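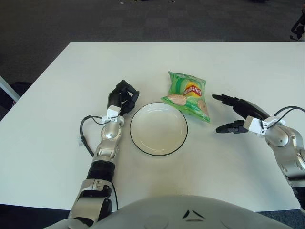 My job is teaching robots to tidy up, and I can tell you that a bag of potato chips is one of the trickiest things you can put on a table. You probably pick one up without even thinking. For a robot it's a real puzzle! A bag is crinkly and full of air, it changes shape when you squeeze it, and if you squeeze too hard you get crumbs. And when the bag is lying partly over the rim of a plate, like the green one by those black robot fingers, the robot has to figure out where the plate stops and the bag starts. The logo is upside down too, so the robot can't count on every bag facing the same way.

I work in a robot lab with my friend Masanobu Onishi, and last July we wanted to find out something that sounds pretty simple. Does a robot learn better if it practices the same way every time, or if we keep mixing things up?

How do you teach a robot, anyway?

We don't sit it down with a book. We show it. A person steers the robot's arms and hands through the whole job, start to finish, and the computer saves everything: what the robot's camera sees, and how every joint moves. One trip through the job is called a demonstration, or demo for short. Then a computer program studies all the demos and looks for patterns. (When the bag looks like this, the hand goes there.) After a lot of studying, the robot gets to try on its own, with no one steering.

It's a bit like learning to tie your shoes by watching your grandma do it over and over. Except you'd probably need to see it a few times, and our robot needed 596 demos. My arms were so tired!

Our test

We made two groups of demos, both the same size. In the first group, the plate and the bag always started in the same spots. We called that one Sasto. In the second group, we moved things before every single try – we turned the bag around, slid the plate over, put the bag closer or farther away. We called that one Dehghan, and please don't ask me why, because Masanobu picked the names and he won't tell me.

Then we trained the robot once with each group and gave both versions the same 18 puzzles. Some of the puzzles had the bag in the usual spot, and some had it in places neither version had ever seen. It's important that the puzzles match. If one version got all the easy ones, it wouldn't be a fair test, would it?

What happened?

When the bag was in its usual spot, Sasto was great. It was even a little faster than Dehghan! But when we moved the bag over just a few inches, Sasto reached for the place where the bag used to be and closed its fingers on air. On the new puzzles it only got three right.

Dehghan was slower and kind of wobbly. It missed sometimes, and once it pushed the plate halfway across the table. But it got most of the new puzzles, because it had learned to look for the bag first and then reach.

So for this job, mixed-up practice won. I say "for this job" because we only tried one kind of bag and one kind of plate. Maybe soup cans would come out differently. We haven't tested that yet, and a scientist has to say so.

Try it yourself

You'll need a friend, a clean sock, and a paper cup.

Put the cup on a table and stand where you can reach it. Look at it, close your eyes, and drop the sock in. Do that ten times without moving the cup. You'll get pretty good!

Now close your eyes and have your friend slide the cup somewhere else. Keep them closed and try again. Did you miss? That's what happened to Sasto. Now open your eyes, find the cup, and have another go.

Elsie Treloar, who is in third grade, tried this and wrote to ask me whether a robot ever gets bored of practicing. It doesn't, Elsie, but I sure do. Next time I'll write about how we teach it to open a drawer, so send me your drawer questions!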